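Visit to the Randance open day, December 1, 2022

The bus from Femgate takes 40 minutes and stops right outside the gate. Randance is an old textile mill that now rents out floors to small firms and workshops, and once a year most of them open their doors. I got there at ten and paid nothing to get in.

I started on the ground floor with the bookbinders. Radoslava Ondrejka was sewing a ledger on a frame and let visitors try a few stitches. She has been in the building since September and said the light is good but the heating is not. Next door a hat maker was selling seconds for 26 each. I bought a gray one.

The weaving room is the part to see. One old loom still runs, and Drahomíra Čierny started it up twice while I was there. It is very loud - bring earplugs if you have children with you. The cloth goes to Nisex, a shop in town that makes aprons out of it.

Lunch was bean soup and bread in the old boiler house. After that I went upstairs, where the rooms are smaller and the signs are harder to follow.

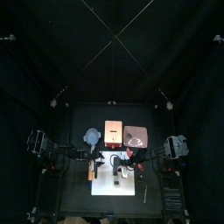
Household objects on a black tabletop, upper floors.

I left at three. The 62 bus back was full, so I walked down to Butt and caught the train from there.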